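The letter from Trustari came to the house in Jirnach, and Jana Ehlers read it standing in the hall with her coat on. Her aunt's savings came to 2,477. The debt on the boat was nearly 3,000.

She put the letter in her pocket and walked down to the harbor. The Laruvum lay where it had been all winter, low at the stern. Old Kröger was on the deck with a bucket.

"You'll sell her," he said.

"I don't know yet."

"Your aunt said you would." He emptied the bucket over the side – slowly, because of his back – and went below for more.

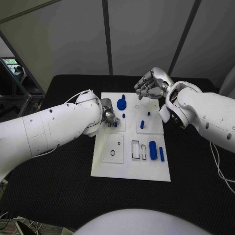
Jana had sailed with her aunt for 3 summers, and in all that time they had talked mostly about knots and weather. On the last trip, in August, they lost the wind and sat all afternoon over the travel game her aunt kept in the chart drawer. Her aunt played the way she did everything. She would hold a small blue peg just above the board, pointing straight down, and keep it there until Jana wanted to shout. Then she would put it somewhere else.

The drawer was stuck when Jana tried it now. She pulled hard and it came out whole. The game was inside, and under it an envelope with her name on it.

"Is that the money?" Kröger asked from the steps.

She opened it. "No," she said. "It's the rules."

He nodded and handed her the other bucket.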